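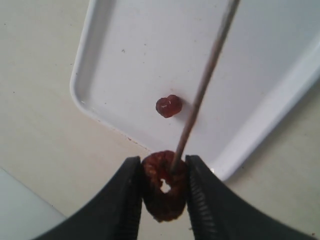
Dried fruit ring meets skewer, over the white tray.

Dried fruit on skewers - how do you keep the rings from cracking?
Posted in: Snacks, Drying and Preserving
2020-07-29

MilagrosSotelo wrote:
Hi all! I've gone completely nuts for putting dried fruit on skewers. It started in May with a birthday thing (little fruit sticks standing in a jar, the kids went wild) and now I do it every time people come over. I love how they look, all those wrinkly dark red edges stacked up with bits of orange showing!

My trouble is the small rings. The ones with a tiny crooked hole in the middle are prettiest and also the worst to work with. If I aim for the hole I miss and hit the fruit next to it, and if I go straight through the fruit I get a crack out to the rim maybe one time in 6. Holding the ring upright by its edges helps me a lot, but I still lose some.

Do you soften yours first? Do you go for the hole or make your own?

taltdale_dryer wrote:
Make your own hole, always. The one that's already there is never where you want it, and it's too loose so the ring spins and flops. Go in halfway between the hole and the rim, then out the other side the same way, so the stick crosses behind the hole. Two entry points, no spinning.

Also twist as you push. Don't stab!

Lasham wrote:
Have to disagree with taltdale, sorry. Two entry points is twice the chances to crack it, and on a small ring there's hardly any fruit between the hole and the edge. I thread through the hole and put something chewy between the rings (half an apricot, a fat raisin) to hold them. They spin a little. So what, they're snacks.

taltdale_dryer wrote:
They spin a little and then they slide down in a heap at the bottom of the stick. I've seen your photos, Lasham :)

Lasham wrote:
That was ONE batch and it was very warm out.

Nyarko wrote:
Oh I love this topic. Softening is the whole game for me. Put the rings in a box with a slice of fresh apple overnight, lid on, and in the morning they bend. Take the apple out and use them the same day or they get mushy spots.

Question for Milagros, what are you working over? I used to do mine on a cutting board and the crumbs got into everything.

MilagrosSotelo wrote:
Nyarko, the apple slice!! Trying that tonight.

I work over a tray, and I'm a bit evangelical about it by now. Plain white plastic, rounded corners, rim all the way around so nothing rolls off onto the table. Mine goes the long way out from me so I can slide finished sticks up to the far end and keep the near end for the loose fruit. 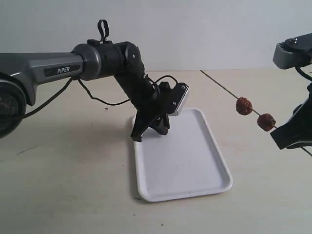

The white is great too, because every dark little speck that comes off the fruit shows up and I can wipe it before the next round. On my brown board I never saw a thing until somebody's yogurt had grit in it. And with wooden skewers I like the long thin ones, even for a short row of fruit. You get so much more to hold on to while you're lining up the tip.

Taltdale, I did your two entry points on a handful this afternoon. Looks fantastic, very flat and neat, but I broke two of the smallest. Lasham's way for those, I think.

rornaveck_pantry wrote:
Am I the only one who soaks the skewers? Half an hour in water, pat them off. A damp wooden skewer slides in so much easier and you don't leave splinters behind.

Nyarko wrote:
Please don't with dried fruit! You spend a whole day getting the water out and then you push a wet stick through the middle of it. Fine if you eat them right away, but mine sit in a tin for a week.

rornaveck_pantry wrote:
Ours have never lasted a week, so I couldn't tell you. I bought 800 skewers in the spring sale and I have 136 left, that's how fast they go in this house.

Lasham wrote:
136 left since spring! What are you DOING over there

rornaveck_pantry wrote:
Three teenagers.

taltdale_dryer wrote:
Rornaveck, try a metal one as a starter if you've got it. Poke the hole with the metal, pull it out, follow with the wood. No soaking, no splinters, and you can do a whole row of rings before you load any. I do all my citrus like that.

MilagrosSotelo wrote:
Ooh, a starter hole, that might save my tiny ones. So tonight: apple slice in the box, lid on. Tomorrow: metal first, then wood, big rings taltdale style and small rings Lasham style with apricot between. I'm so excited and it's only fruit on a stick!

One more thing while you're all here, does anyone drizzle chocolate on theirs? Before or after threading?

Nyarko wrote:
After. Lay them flat on baking paper, drizzle, leave them alone until it sets.

Lasham wrote:
Before! Dip half of each ring, let it set, then thread. Way less mess on the stick end.

taltdale_dryer wrote:
Here we go again. After, and I'm with Nyarko on this one.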